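Subject: Re: [murnstead-bulletin] Dark pages in the July issue

Hello all,

On July issue, Jolene Fairweather wrote:

> I picked up the boxes from Kröger this morning and I am not happy with
> the middle pages. Everything dark has gone to mud. The harbor at night on
> page 10 could be a picture of a coal cellar. On my screen it was lovely.
> Is it the Flillinus paper? We never had this trouble with the old glossy
> stock. I don't want to pay for a reprint of 200 copies if the same thing
> will happen again. Rawiri, you worked in a print shop, what do we do?
>
> Jolene

Thank you, Jolene, and I am sorry about the harbor. I liked that picture too.

The paper is a part of it, but I would not blame only the paper. Flillinus is uncoated, so the ink goes into the sheet and spreads a little. Each dot becomes bigger than it was on the plate, and in the dark areas the small white spaces between the dots close up. Glossy stock keeps the ink on top and forgives much more.

Our files were also made for the old stock. I looked at the PDF we sent to Kröger and it still has the coated profile in it. I think it was copied from issue to issue and none of us opened that setting. I should have checked it when we changed the paper, so please put this one on my account.

What I would do for the next issue:

Ask Kröger which profile they want for Flillinus. They have a person at the desk until 3 in the afternoon who is patient with such questions.

Convert each picture to that profile and then look at it with soft proof turned on. It will look flat and a bit sad on the screen. Please do not "repair" it by adding contrast, I did this for years and it makes the shadows worse.

Lift the dark tones with the curve, only the lowest part, and leave the middle where it is. For a picture with black things in it, look if you can still tell one black surface from the next one. If you can do it only by bringing your nose to the monitor, then it is lost on paper.

Turn the screen down. Mine was so bright that I could see details in shadows which no press could print. I think many of us in Lostadham have the same problem, because we edit at night in a dark room - the worst place for it.

About the reprint, I am against it. The text is clean and the members read mostly the text. In my old shop we once had a run of 3,000 calendars where December was almost completely black, and we had two complaints. I would rather ask Kröger for one proof sheet on the real paper before the next issue. It costs a little, but then we will know.

One question from my side: does somebody still have the original of the harbor picture, before it was made smaller? I would like to try the curve on it and send the two versions to the list.

Best regards,
Rawiri Kingi
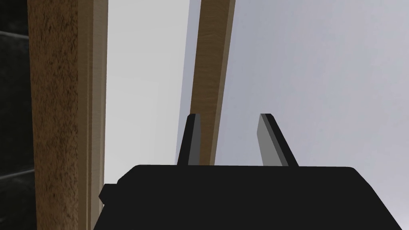
Computer render: black gripper, two upright fingers.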